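Kitex Cotton Floor Mat — Caston range

Flat woven mat, cotton, folds up small. Good for kitchens, spare rooms, kids on the floor, stretching if you're not too fussy about slip. Back in stock 15/08/2022 after selling out in May.

Size 95 x 228 cm. Comes in Slate, Oat and a dark red we call Pulari. Red is darker in person than on most screens, order a swatch if you're matching a sofa.

Woven for us by Menaka Pramanik's workshop. Same loom width as the old Roy mat so it fits the same underlay. If you have a Roy underlay already keep it, don't buy another.

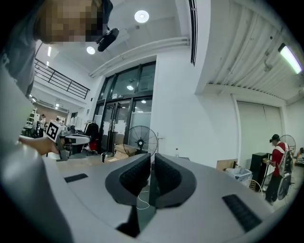

Edges are double stitched now. The first batch had a single row and we got a few back with the corner lifting — those were replaced, and if yours is one and you never wrote in, please do. Order number helps but isnt essential.

Fringe or no fringe, pick at checkout. No fringe is easier to vacuum. Fringe can't be added later.

Washing

Cold, gentle, on its own the first time. The red will let out some color. Line dry flat if you've got the room. No dryer. Expect it to shrink a little lengthwise, more than 5 cm and we'll swap it.

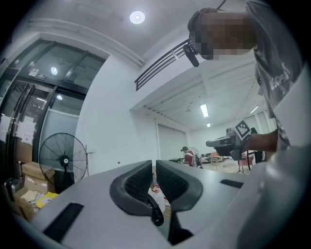

Shipping and returns

Ships folded, not rolled, so there will be creases. They drop out in a few days or use a warm iron on the back. Orders over 300 dollars go free, otherwise calculated at checkout. Returns unwashed please, in the orignal bag if you still have it.

Hallway lengths and odd sizes — ask Kamrul Marikar through the contact form, put "custom mat" in the subject. Slate and Oat only for custom right now.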